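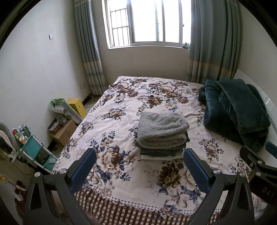 Ob man dafür aufräumen müsse, wollte Robel Tamiru als Erstes wissen, und ob jemand mit nach Hause komme oder ob man die Dinger einfach mitkriege. Berechtigt, daher gleich vorneweg: aufräumen nein, mitkommen nur beim ersten Mal, mitkriegen ja.

Wir suchen ab Oktober Leute für Aufnahmen im eigenen Haushalt. Projekt Piltis, durchgeführt von Vokitz in Tuderberg. Nebenjob, befristet, Einstieg sofort möglich wenn die Unterlagen da sind. Eilt etwas, deshalb kurz gefasst und nicht besonders schön.

Worum es geht

Ein Lernverfahren soll Textilien greifen, falten, stapeln und weglegen. Dafür braucht es Beispiele, viele, und zwar aus richtigen Wohnungen. Ihr nehmt die Handgreifer, in jede Hand einen, und macht damit, was ihr sonst mit den Fingern macht. Decke auf dem Bett zusammenlegen. Auf den Stapel. Wieder runter vom Stapel. Kamera sitzt am Greifer und läuft mit. Ein Roboter steht dabei nirgends, der kommt erst bei uns im Labor dran und muss dann mit euren Aufnahmen zurechtkommen.

Schwerpunkt in dieser Runde ist das Schlafzimmer. Decken, Handtücher, Laken, Kissenbezüge, Pullover. Gern dickes und flauschiges Zeug, davon haben wir viel zu wenig. Glatte Geschirrtücher haben wir genug, bitte keine mehr!

Was ihr macht

Aufgabenliste abarbeiten. Stehen 53 Aufgaben drauf, Reihenfolge egal, es muss auch niemand alle schaffen. Jede Aufgabe mehrfach, dazwischen die Ausgangslage ändern: Decke mal geknüllt, mal halb gefaltet, mal quer überm Bett, mal ein Stapel daneben, mal keiner.
Vor jedem Durchgang kurz kalibrieren (Finger ganz auf, ganz zu, Piepton abwarten).
Nach dem Durchgang in der App antippen, ob es geklappt hat. Fehlversuche nicht löschen. Die wollen wir haben.
Abends Greifer ans Ladegerät und ins WLAN, der Upload läuft über Nacht von alleine. Meistens.

Was ihr nicht macht

Nichts auswerten, nichts programmieren, nichts schneiden. Auch keine Berichte. Ein Satz, wenn was kaputt ist, reicht.

Wen wir suchen

Volljährig, wohnhaft in Tuderberg oder mit der Regionalbahn erreichbar. Geduld. Zwei gesunde Handgelenke, die Greifer sind auf Dauer schwerer als sie beim Hochheben wirken. Linkshänder sehr willkommen. Deutsch oder Englisch so, dass man sich am Telefon versteht. Ausbildung egal, Vorerfahrung egal, Faltkünste egal. Wer Handtücher anders faltet als wir, faltet sie bitte weiter so.

Zur Wohnung: Größe spielt keine Rolle. Kleine Schlafzimmer, in denen man kaum ums Bett kommt, fehlen uns sogar besonders. Volle Regale, Kartons auf dem Boden, Vorhänge, gemusterte Tagesdecken, Gegenlicht vom Fenster — alles in Ordnung, alles so lassen. Tageslicht und Lampenlicht bitte beides mal. Laufwege frei halten, damit keiner über ein Kabel fällt, und Haustiere solange in ein anderes Zimmer. Katzen lieben die Greifer, die Greifer lieben keine Katzen.

Mitbewohner müssen einverstanden sein. Schriftlich, Formular kommt von uns. Keine Kinder im Raum während der Aufnahme, ohne Ausnahme.

Zeit und Geld

16 Euro die Stunde, gezahlt wird die Zeit mit Greifer in der Hand plus Aufbau und Kalibrieren. Wegezeit zur Einweisung zahlen wir ebenfalls. Abrechnung monatlich als Minijob, Studierende auch als Werkstudententätigkeit, bitte vorher sagen was passt.

Wann ihr aufnehmt, legt ihr selbst fest. Am Stück aber höchstens zwei Stunden, danach Pause, und zwar eine echte. Mattes Ehlers hat in der Probephase durchgezogen und konnte am nächsten Tag kaum eine Tasse heben. Muss nicht sein.

Mindestens drei Wochen solltet ihr dabeibleiben. Verlängerung möglich, versprechen können wir sie nicht, das hängt an der nächsten Förderrunde.

Einweisung

Bei Harms im Hinterhaus, erster Stock, Klingel "Piltis". Die Klingel klemmt, lange drücken. Dort übt ihr an einem Bett und einem Wäschestapel, bekommt die Greifer angepasst (Handschlaufe gibt es in mehreren Weiten) und unterschreibt den Papierkram. Ostap Bondarchuk macht die Technik und kommt danach einmal mit zu euch, prüft das WLAN, schaut zwei, drei Probedurchgänge an und geht wieder. Einweisung wird bezahlt, auch wenn ihr hinterher doch nicht wollt.

Mitzubringen: Ausweis, Steuer-ID, Bankverbindung, Sozialversicherungsnummer. Wer hat, eine eigene Decke zum Üben, geht mit der gewohnten irgendwie besser.

Datenschutz, Kurzfassung

Aufgenommen wird Bild, kein Ton. Ihr schaut die Aufnahmen vor dem Upload durch, wenn ihr wollt, und könnt einzelne sperren. Begründen müsst ihr das nicht. Briefe, Fotos an der Wand, Medikamentenpackungen, Bildschirme: vorher wegdrehen oder rausräumen, wenn sie nicht drauf sein sollen. Gesichter und lesbare Namen machen wir vor der Weitergabe unkenntlich. Weitergegeben wird nur innerhalb des Projekts. Die Langfassung bekommt ihr mit der Einladung und die bitte wirklich lesen, es sind ein paar Seiten. Widerruf jederzeit, Stunden werden trotzdem bezahlt.

Was öfter gefragt wurde

Geräte kaputt: seid ihr versichert, sofort melden, nicht selber schrauben. Die blauen Fingerauflagen nutzen sich ab, Ersatz liegt im Koffer, die dürft ihr selbst tauschen.

Paare und WGs: ja, aber jede Person mit eigenem Vertrag und eigenem Zugang in der App. Bitte nicht auf einem Zugang abwechseln, das bringt uns die Zuordnung durcheinander.

Umzug während der Laufzeit: kein Problem, sogar gut. Neue Wohnung kurz melden, Ostap kommt dann nochmal.

Langsam arbeiten: ja bitte. Es gibt keine Stückzahl. Zügige, saubere Bewegungen sind schön, aber gehetzte Aufnahmen sind unbrauchbar und davon hatten wir im Frühjahr leider einen ganzen Schwung.

Bewerbung

Formlos per Mail an Sabine Brandes, Betreff "Piltis Schlafzimmer". Kein Lebenslauf, kein Anschreiben. Wir brauchen: Name, Telefonnummer, Stadtteil, wie viele Stunden pro Woche, rechts- oder linkshändig, Haustiere ja/nein. Ein Satz zum Schlafzimmer (Bett, Fenster, wie eng). Bilder von der Wohnung bitte noch nicht schicken, die dürfen wir ohne Einwilligung garnicht annehmen.

Antwort kommt in der Regel am selben Abend. Bei Fragen zu Vertrag und Lohn Jörg Hollmann anrufen, Büro Vokitz, bis 16 Uhr, danach Anrufbeantworter — Nummer langsam sprechen, die Aufnahmequalitat ist mies.

Die Koffer sind begrenzt und gehen der Reihe nach raus. Wer jetzt keinen abbekommt, steht auf der Liste für die Küchenrunde, ausser ihr schreibt dazu, dass ihr das nicht möchtet.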